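Section 9. Adding a group itinerary

Before you start, ask the group to agree on where it is going. Cendasard cannot do this part.

1. Log in and choose New Trip from the left-hand menu. If the menu is missing, your window is too narrow. Widen it.

2. Give the trip a name your travelers will recognize. "Mansilla site visit" works well. "Trip 2 final FINAL" is accepted but will appear on everyone's boarding reminders.

3. Enter the traveler list, one name per line, up to 50. Names must match the passport — Polyxeni Spanos, say, and never "Poly S."

Note: Pasting from a spreadsheet brings the column headings along. We have issued a hotel voucher to a Mr. Last Name.

4. Pick a hub city. All arrivals are measured from the hub, so a group meeting in Prorville should not choose Eno because the flights looked cheaper.

5. Set the hold time for fares. The default is 20 minutes, or one short argument over aisle seats.

Caution: Changing the hub after step 5 releases every held fare. There is a warning box. People click through it with great confidence.

6. Add stops in the order you will visit them.
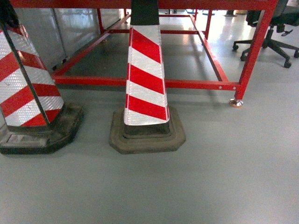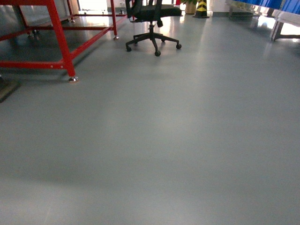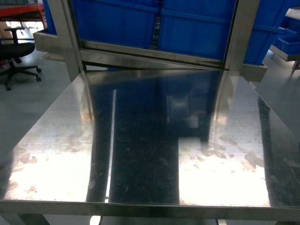
7. Press Share. Travelers get a link and have until Thursday to confirm. Anyone who misses the deadline turns gray in the list and must be chased by hand.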